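Archana Shukla has run the toy library in Brultunville for almost 2000 loans now, and she keeps the record of each one on index cards. She started it in the spare room of her house on Ulcombe Street, before the town let her use the old ticket office by the bus stop.

"I had two shelves and a folding table," she says. "People came in through the kitchen. My husband would be making dinner and there'd be a line past the stove."

The rules are short. A family can take two toys at a time and keep them for a month. There is no late fee. Shukla tried one in the first year and dropped it by August, when she noticed that families who owed money stopped coming.

"They'd bring the toy back eventually -- leave it on the step -- but I wouldn't see them again. I wanted to see them again."

What goes out most is anything with wheels. Puzzles go out least, and they take the most work when they come back. Shivam Agarwal, who sorts returns in the evenings, counts every piece before a puzzle is shelved.

"If one's missing I write it on the lid," he says. "Some kids don't mind. Some really do, so they should know."

Shukla does not take everything she is offered. She turns down battery toys with a broken cover and anything with a sharp edge. Soft toys she used to refuse as well, until Santosh Pal, a retired nurse, worked out a washing routine for them and wrote it up on a sheet of paper by the sink.
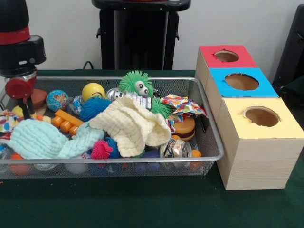

The small things are harder to lend than the big ones. A ball on its own hardly seems worth a card, Shukla says, so she has started making up mixed bags for the under-threes and lending each bag as a single item.

"A parent doesn't want to stand there and choose. They've got a baby on one arm. You hand them the bag and they go."

She would like to open on a second evening. The lease on the ticket office comes up next spring, and she has asked for longer hours as part of the new one. The town has not answered yet.

"I'll ask again," she says. "I'm there anyway, doing the cards."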